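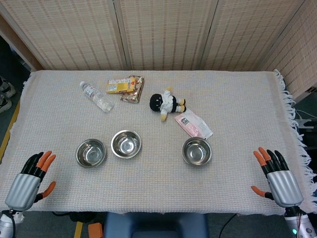

Scratched rear bumper: smart repair or full respray?

Forum: Bodywork and Paint

tinribs
Hi all, after a bit of advice. I caught a bollard coming out of the Sedeck multi-storey and I've got a scuff on the corner of the rear bumper, nearside. It's gone through to the plastic in one spot but nothing's cracked, and the bumper still sits where it should. The car's a silver hatchback, 17 plate, and I was hoping to sell it by July.

I've had two quotes. Guven's can come to the house and do the corner on the drive for a fair price. Amegashie Bodyshop want to take the bumper off and paint the whole thing, which costs a lot more and leaves me without a car while they do it. Is the mobile job good enough or will it look like a patch?

mossyclutch
Mobile, every time, for a corner scuff. I had my front one done that way and I can't find the repair now, and I know where it was! You're selling the thing, so why pour money into it?

oldprimer
Silver though. I'd be careful. Silver is a pig to blend because the flake catches the light differently depending on how it went on, and a small patch can look fine at noon and like a grey thumbprint by teatime. I sprayed for a living for years and I'd still take the bumper off for that colour.

mossyclutch
Come on, it's a bumper, they don't match the wings from the factory half the time. Go and look at any silver car in a car park.

oldprimer
Some of them, yes. That's a small difference along a panel gap, and your eye forgives it. A blend in the middle of a curve is another matter.

tinribs
It's right on the curve, just below the light. Does that make it better or worse?

oldprimer
Bit better. They can fade the colour out round the corner, and then they ought to lacquer up to an edge or a body line. Ask Guven's where the lacquer will stop. If they say they'll melt it out halfway across the bumper I'd think twice, those edges can start to show after a couple of winters.

pennywasher
Has anyone said DIY yet? I did mine with a Zernutau kit, filler, primer, colour and lacquer all in the box. I flatted it with 2000 grit wet and then polished it. Took me all of a bank holiday and my other half says she can see it from the kitchen, but I'm happy (it was a van, mind).

mossyclutch
If your other half can see it from the kitchen that's not much of an advert, penny.

pennywasher
She can see everything from the kitchen. But fair enough, I'd not do it on a car I was about to sell. My first go ran like custard and I had to sand it all back and start again.

tinribs
I can't paint a fence so that's me out. Rang Guven's just now and the chap said he'd lacquer right round to the wheel arch and up to the seam under the light. He guarantees it for 6 months. Is that normal?

oldprimer
The lacquer answer is a good one. The guarantee's on the short side, I'd want longer, and get it in writing whichever you pick. Also ask him what he does if it rains or the wind gets up. Dust in wet lacquer on a driveway is the usual grumble.

mossyclutch
Told you. Book him.

oldprimer
I still say bumper off, for the record. But if he's lacquering to the seam I wouldn't lose sleep over it.

tinribs
Going with Guven's then. He's doing it in my neighbour's garage so the weather shouldn't matter. Will stick a photo up once it's done, if I can work out how to do it on this phone.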